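Setting up your Tanier celebrity news alerts
Section 4: Choosing who you follow

Hi again, Birdie Abernathy here. I look after the reader guides at Tanier, and I'm also the sort of person who wants to know who got engaged before I've finished my toast. So this is my favourite bit of the set-up!

1. Open the app and tap Follow, then type a name. Start with your favourite — mine was a soap star I've adored since high school.

2. Pick the right person from the list. Plenty of actors share a name with a footballer, so check the little line underneath before you tap.

3. Choose your topics. You'll see Red Carpet, Romance, Family, Courts and New Work. I leave Courts switched off for most people (custody filings make me sad) and turn everything on for singers.

4. Set your alert level. Quiet sends one round-up at 7 p.m., and Loud sends every story as it's published. During awards season Loud can mean around 39 alerts a day, and I learned that in a dentist's waiting room.

5. Tap Save. Your new favourites show up in the feed within two minutes.

Note: You can follow up to 100 people. If you hit the limit, swipe left on a name to drop it. Your saved stories stay put.

Caution: Items with a grey Rumour label haven't been confirmed by our desk. Please don't share them as fact — my colleague Celeste Gallardo spends half of August sorting out the mess when a fake breakup gets loose.

6. If you like the beauty side of things, scroll down to Extras and switch on Get the Look. It covers premiere makeup, hair colours and who did them.

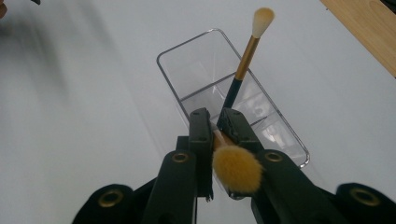 Fig. 4: Makeup brush with a fluffy yellow head.

7. To pause the lot while you're on holiday, go to Alerts, then Snooze, and choose your return date. Muting a single person works the same way from their profile.

Section 5 covers sharing stories with friends.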